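Bench Automation > Small Arms > Pick & Place Kits

Clindoveck Bench Cell – desktop arm for the sorting table

For shops where somebody still drops parts in a box by hand all day. One arm, two boards, printed gray parts, open wiring so you can get at it. Ships from Pender, allow 13 working days.

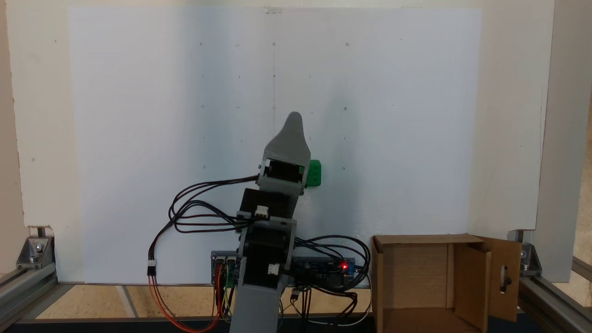 Kokkonen put three cells on their packing line in May. Same crew, same hours. What changed is who does what – people who used to sort now load trays, check rejects and retrain the arm when a new part comes in. Less wrist pain. More walking around. First couple weeks were slow, expect that.

Price $414 per cell, 50 or more ask for a quote. Power supply seperate.

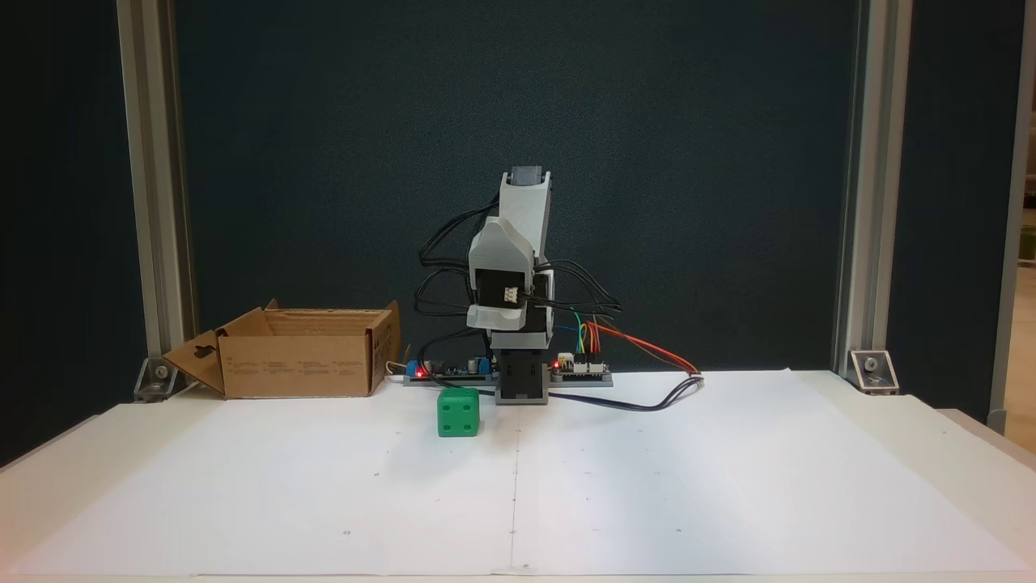 Do we need a programmer on staff?
Most shops pick one operator and we train them over 3 mornings. After that they teach new moves themselves and call us if stuck.

Talk to your people before it arrives. Vlastimil Dvořáček on our support desk will do a call with the whole shift, no charge, and he'll answer the job questions straight. Bring the night crew in too – they allways get left out.
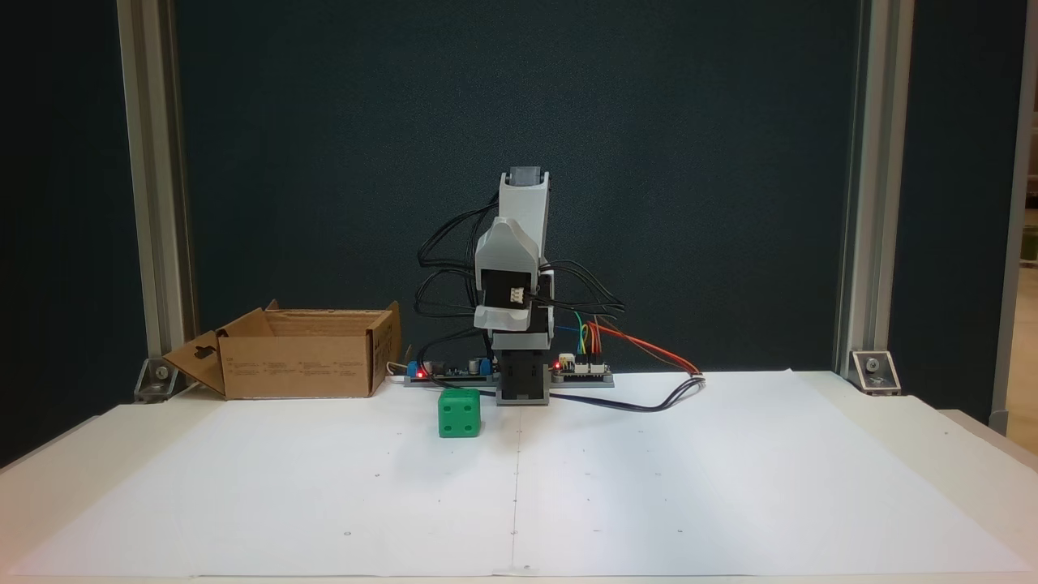 Setup is an afternoon. Bolt the posts down first, then boards, then cables. Start training with something easy to grip and easy to see, like the green die on the white paper, and pencil marks on the sheet so the operator has spots to put it back on. Box stays off to the side. Move to real parts once the operator is happy, not before.

Fits the Erix tray rack, adapter sold separately.

Comments (3)

tray_lady: Was dreading ours. I run it now, my shoulder is better. Still faster than it on small stuff tho

M.K.: does the adapter fit the older Erix rack

benchrat: Cables need a tie or two, mine snagged. Otherwise ok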